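December, room 4, late

Up before seven and at the hotel by half past. I had pictured this job as something with more screens in it. What I do is watch a robot handle a T-shirt on a very nice bed, and then press a key to say whether it went well.

The count stood at 3,294 episodes when I signed in. Domex wants clothes on beds this month, so clothes on beds it is. Huiling Jiang drove all morning. She has the gift – small, lazy wrist movements, no panic near the collar. I drive like someone parking a bus, and my takes get marked "usable, with notes." The notes are long.

Argued over lunch about whether to throw out the bad folds. I say keep them, tagged. If the thing only ever sees Huiling's folds it will have no idea what to do when it wakes up inside one of mine. She says there's a limit to how much of my work a model should be asked to learn from. We wrote to Drivia to settle it. Drivia replied with a link to the guidelines, page 2, and page 2 says to use judgment.

Rules as they stand tonight: start each take with the shirt somewhere new, don't smooth the duvet in between, and drop any take where the wrist view and the head view drift apart. That last one cost us 269 episodes in the fall and I still take it personally.

Pulled a few views before closing the laptop, the wrist first and then two from the head. "FREE!" says the shirt, in both grippers by the last of them.

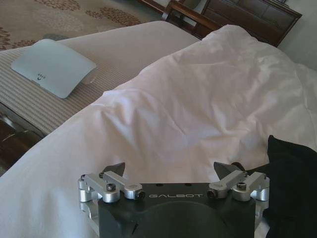
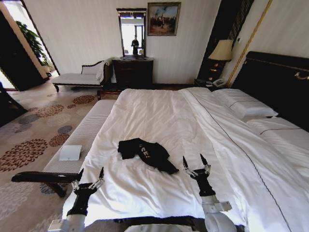
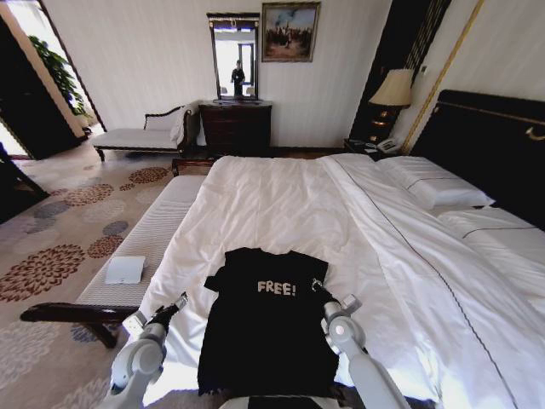
Tomorrow

Ask Drivia again about the bad folds, in shorter sentences. Clear the second drive before Huiling gets in. Relabel my takes from this afternoon – I called a sleeve a hem at least twice. Buy socks. Mine, for wearing.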